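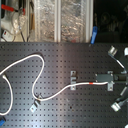
White cable across a black breadboard, with a small red band near the mount on the right.

Cable labelling in a home workshop, part two

The first part covered mains leads. What follows deals with everything else: network patch leads, speaker wire, the sensor runs out to the shed and the drawer of USB cables that every house seems to grow.

I relabelled the lot in September. The old scheme was masking tape and a ballpoint, and after three summers under a steel roof the tape had gone brittle and most of the ink had faded to a pale brown. A label you have to interpret is slower than tracing the cable by hand.

The new scheme uses a short code at both ends. The first character is the room, the second is the type of run, and the last two are a serial number. S-N-04 is shed, network, fourth run. The same code goes in a spreadsheet with the length, the date fitted and the two things it connects. I tried putting the destination on the label itself and gave up. Equipment moves, and the label is then wrong.

For the labels I used Plomton wrap-around vinyl, the kind with a clear tail that laminates over the printed part. Minimum cable diameter matters here. On thin cable the tail wraps too many times and the whole thing turns into a stiff little barrel that catches on its neighbours. Below 3 mm I switched to flag labels, folded back on themselves, and trimmed the flag to 18 mm. Longer flags curl.

Coloured bands are a supplement. I use heat shrink cut to 5 mm lengths, one colour per room, and it has to go on before the connector does. If the connector is already fitted, Cuda sells a split clip-on band, which holds well enough on round cable and slides off anything flat. Self-fusing tape also works but picks up sawdust along the edge.

Placement is worth standardising. Mine sit 20 mm back from the strain relief, text reading away from the connector. Any closer and the label disappears once the plug is seated in a recessed panel. At the patch panel I stagger alternate rows so the flags don't overlap.

On printers: the Serrano handheld is adequate. It wastes a lot of tape as leader on every print, so queue the labels and run them as one strip. Its default font draws zero and the letter O almost identically, and I dropped O from the room codes for that reason. The Prernik cartridges fit the same printer and cost less, but the adhesive let go on two labels behind the hot water unit. Indoors they have been fine.

Remaining jobs are the garage speaker runs and the antenna lead, which is clipped under the eaves and will need the tall ladder. The spreadsheet template still has my room codes in it, so change those before using it.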